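Bench automation at the Nendton refurbishing plant

Bench automation at Nendton is the practice, begun as a trial one July, of having robotic arms share the disassembly of used desktop computers with the people who used to do all of it. The plant takes in office machines by the pallet, strips them, tests the parts and sells what still has a second life in it. It employs 548 people, most of whom can tell a good power supply from a bad one by smell.

Background

Before the arms, each technician opened a tower, laid it on its side and worked inward with a screwdriver until there was nothing left to unscrew. The job was considered steady and hard on the wrists. Management had tried faster screwdrivers, which produced faster complaints.

The first arms were installed by Golano, a small integrator, and run on scheduling software called Trundico. The software assigns every computer a ticket and every ticket a target time. Early versions also gave targets for lunch, a feature later withdrawn.

Division of labor

Under the current arrangement, people do the parts of the job that vary and the arms do the parts that don't. In a business built on other companies' discarded computers, the first category is very large. Technicians remove side panels, look for damage and decide whether a machine is worth stripping at all. The arm is then given its turn over the open case, where it handles parts from a list approved for that model.

Processors are the usual source of argument. The retention lever has to be raised before the chip can come out, and a bent contact can turn a saleable board into scrap. Technicians with long experience maintain that the work calls for feel. The engineers maintain that feel can be measured, and have asked the technicians to help measure it, during their breaks if convenient. 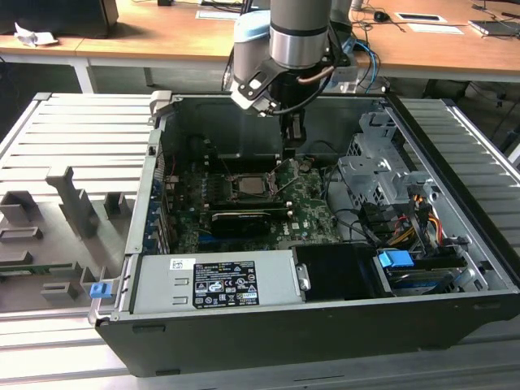
Does the automated bench need fewer people?
It needs fewer people with screwdrivers and more people with opinions about fixtures. No one at the plant was laid off in the first year, but 200 workers moved to new duties, and several openings were left unfilled.

Effects on staff

The most visible change was in job titles. Disassembly technicians became cell operators, a promotion that came with a badge and, after some discussion, a raise. Leilani Benavides, who had stripped desktops for most of her working life, was put in charge of teaching the arms new models. She has described the post as training an apprentice who never gets bored and never remembers anything you didn't write down.

Wrist complaints went down. Complaints about standing still went up. Operators also reported a new kind of tiredness, the result of watching a machine closely in case it did something interesting.

Pay was slower to settle. The old bonus counted finished computers, and it wasn't clear who had finished a computer when both parties had been inside it. Tobias Lindgren, then the floor manager, proposed splitting the credit. The operators pointed out that the arm had no rent to pay, and the bonus stayed whole.

The Tran procedure

Known after the shift on which it was first written up, the Tran procedure sets out when an operator may stop an arm without asking. The original ran to one page and said, in effect, whenever you like. The revised edition is longer and says the same thing, with a form.

Operators logged 3445 stops in the first year. Of these, 725 were later classed as unnecessary, a finding the operators dispute on the grounds that the computers in question are still working.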